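4. Self-Rated Confidence and Preparation Habits

4.1 Setting and participants

The second study was carried out at the Rarham site of the Molura adult learning programme. Of those who enrolled in the August intake, 398 completed both questionnaires and are included in the results below. Participants had signed up for an evening course in one of three subjects: speaking to groups, household budgeting, or cooking for a family. All courses ran for the same number of weeks and were taught by staff who had already delivered them at least once.

Participants were placed in one of two conditions. In the planning condition, each learner spent the first part of every session writing down which skills the next task would call for and which of these he or she did not yet have. In the comparison condition, the same amount of time was given to open discussion of the previous week. Tutors were asked not to praise or correct what was written or said during this period.

4.2 Measures

Confidence was measured with the Baptista scale, a set of 30 short statements such as "I know where to begin when I am given something new to do". Each statement is answered on a five-point range. The scale was completed at enrolment and again in the final session. Learners also kept a weekly diary, in which they recorded each occasion on which they prepared for a task outside class. The diaries produced 3206 entries that could be read and coded. Entries that named a feeling but no task were set aside and are treated separately in Section 5.

Two coders read every entry without knowing the condition to which the writer belonged. Where they disagreed, the entry was discussed until a single code was agreed. Most disagreements concerned whether reading about a skill should count as practising it. We decided that it should not.

4.3 Results

Learners in the planning condition reported a larger rise in confidence than those in the comparison condition. The difference was clearest among people who had scored low at enrolment. Those who began with high scores changed little in either condition, and a small number of them gave lower ratings at the end of the course. Their diaries suggest that listing missing skills made them more careful in judging themselves. We do not regard this as a harmful result, although it lowers the average for the group.

Figure 2. Kitchen worktop with cutting board and bowl.

The subject of the course made less difference than expected. Speaking learners started lower and rose further, but the gap between conditions was of a similar size in all three subjects. Diary entries in the planning condition were shorter and more often named a single next step. Entries in the comparison condition tended to describe how the week had gone and who had been helpful.

4.4 Limits

All ratings were given by the learners themselves, and no outside judge assessed their skills. It is therefore possible that some participants felt more able without having become so. The follow-up planned with the Stirkora centre will include a practical task marked by a tutor from another site. A further limit is that people who left the course early could not be reached, and they may have been those with the least confidence.

Comments

Reader, adult education: Was the scale given on paper or on screen? We found that older learners marked themselves lower on screen.

Reply from the authors: On paper, both times.

Reader: I would like to see the low scorers split by subject. Will the full table be made available?

Reader: The decision on reading versus practising seems harsh for the budgeting group, where much of the work is reading.

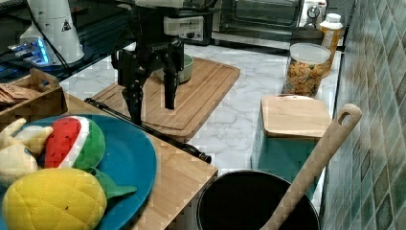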